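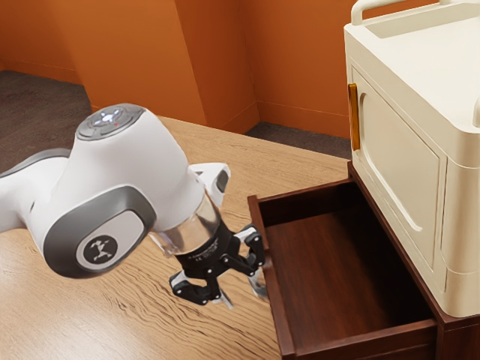 From: Mwanahawa Shemweta
To: manipulation-chores list
Subject: Re: Can any of these things close a drawer yet?

Replying to the whole list as two people asked me the same thing off-list.

> We make small storage furniture and have been asked by a care housing
> client whether a robot arm could open and shut our units for tenants
> with limited grip. I have watched a lot of clips. Most show a cup being
> picked up. Very few show a drawer being opened, something put in it,
> and the drawer shut again. Is this solved and too boring to film, or
> is it not solved? We would be looking at one arm, fixed to a table,
> two-finger gripper, no changes to the furniture if we can help it.
>
> Second question: how far can I trust results that come only from
> simulation?
>
> Stępień

Short answer: solved in simulation for known furniture, mostly solved on a bench for known furniture, and not solved for a drawer the system has never met.

Closing is the easier half. An arm with a two-finger gripper does not need to grasp anything to close a drawer. It needs to get one finger or the side of the gripper against the front panel and move along the slide axis. Errors of a centimeter sideways usually do no harm. The common failure is in the approach. If the gripper comes down beside the drawer and has to travel around to the front, the planner has to clear the side wall, and drawer side walls are thin. Depth cameras lose thin edges, dark glossy wood is worse, and the planner then believes there is free space where there is a board. In our runs this accounted for more failed closes than everything else together.

Opening depends on the handle. A vertical bar handle on a hinged door is good for a parallel grasp, but the hand then has to follow an arc, and a small error in the guessed hinge position builds up side load until the fingers slip or the arm faults. A drawer pull has no arc, so the path is simpler. Flush fronts with a finger groove are bad for every two-finger hand I have tested. If your units use those, changing the furniture will cost you less than changing the robot.

For numbers, we trained a policy on roughly 4,000 simulated episodes of a mixed chore set: open door, open drawer, place item, close drawer. We then ran it on a bench copy of one of the training cabinets. Closing worked nearly every time. Opening worked most of the time. The full sequence, with no human touching anything, was a good deal worse, as you would expect from chaining steps that each fail now and then. With the Skullari cabinet, which has the same layout but a stiffer slide, the first 7 attempts gave 3 full sequences. I would not put that in front of a tenant.

On trusting simulation – it depends on which part you are asking about. Reach, joint limits, collision with the cabinet body and the order of steps all carry over well. If the arm cannot reach the drawer front in simulation without hitting its elbow limit, it will not reach it on your table either, and you have saved yourself a week. Friction does not carry over. Simulated slides run at whatever damping somebody typed in. Real ones stick at the first few millimeters, rack if pushed off center, and bounce back from the stop. Finger pads are also optimistic in most models. Randomizing these values during training helps but does not close the gap.

Appearance is in between. We vary wall color, floor and table texture, and this did more for us than better lighting models. Glossy surfaces still cause trouble.

If I were scoping this for Grinum or any other furniture maker, I would do the following before buying hardware:

1. Measure opening force at the handle, on center and near each end. Most suppliers do not publish it.
2. Build one unit in simulation with the real dimensions and check reach from the intended table position. Move the base before you blame the policy.
3. Test closing first, then opening, then the sequence. Report them separately.
4. Log every time a person steps in, including "just nudged it."

The Stodia people posted a force rig for item 1 to this list in August. It is in the archive under "pull gauge." It works, but the clamp marks soft wood, so put tape under it.

I can send our slide damping ranges to anyone who wants them. They are in newton-seconds per meter and cover 2 slide types only.

Mwanahawa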